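Ich war elf, als ich zum ersten Mal Sauerteig angesetzt habe, und er ist mir unter dem Bett verschimmelt. Seitdem hatte ich eine gewisse Scheu vor allem, was in Gläsern lebt. Dass ich jetzt trotzdem jeden Monat Brot backe, das man Gästen vorsetzen kann, verdanke ich Vira Hrytsenko, und ihr Roggenansatz heißt (fragt mich bitte nicht, warum) Nambiar.

Vira backt in Nedwood, in einer ehemaligen Schlosserei, und an einem Montag durfte ich ihr um halb fünf morgens im Weg stehen. Ich hatte Kaffee erwartet. Bekommen habe ich eine Schürze und eine Schüssel mit 17 Kilo Teig!

Das Erste, was ich gelernt habe: Ich knete zu viel. Roggen will gar nicht geknetet werden, der will gerührt und dann in Ruhe gelassen werden, drei Stunden lang. Bei mir zu Hause hat er nie drei Stunden bekommen, weil ich nach vierzig Minuten den Deckel hebe und gucke. Vira guckt nicht, sie riecht. Ihr Ansatz riecht nach Apfelschale und ein bisschen nach Joghurt, und wenn er nach Nagellack riecht, hat er Hunger.

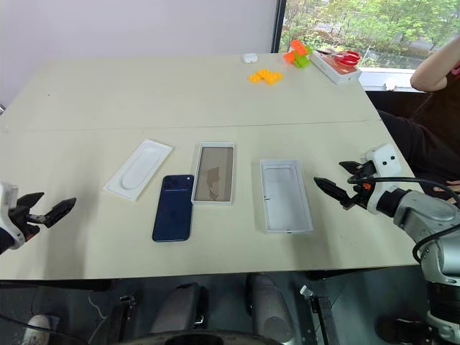 Tisch am Fenster, Blick ins Grüne

Matvii Derkach, der bei ihr die Öfen macht, hält von Gerüchen wenig. Er schwört auf sein Thermometer und hat einen langen Streit mit Vira darüber, ob man Brot mit 97 oder erst mit 98 Grad im Kern herausholt. Ich habe beide Laibe probiert und keinen Unterschied geschmeckt, was ich in der Backstube lieber für mich behalten habe. Beim Dampf sind sie sich immerhin einig: am Anfang ordentlich, nach zehn Minuten Ofentür auf und raus damit. Sonst wird die Kruste ledrig, und genau das Problem hatte ich jahrelang!

113 Laibe lagen gegen acht im Regal, drei davon mit einer Delle von meinem Daumen. Einen davon habe ich mitgenommen, dazu ein Gläschen Nambiar, fest zugeschraubt und in zwei Geschirrtücher gewickelt. Im Zug ist es trotzdem ausgelaufen (nur ein bisschen!), und mein Rucksack riecht bis heute nach Apfelschale.

Zu Hause füttere ich jetzt abends mit gleichen Teilen Roggenmehl und lauwarmem Wasser und backe am nächsten Vormittag im gusseisernen Topf, erst mit Deckel, dann ohne. Mit dem Anschneiden warte ich bis zum nächsten Tag. Meistens jedenfalls.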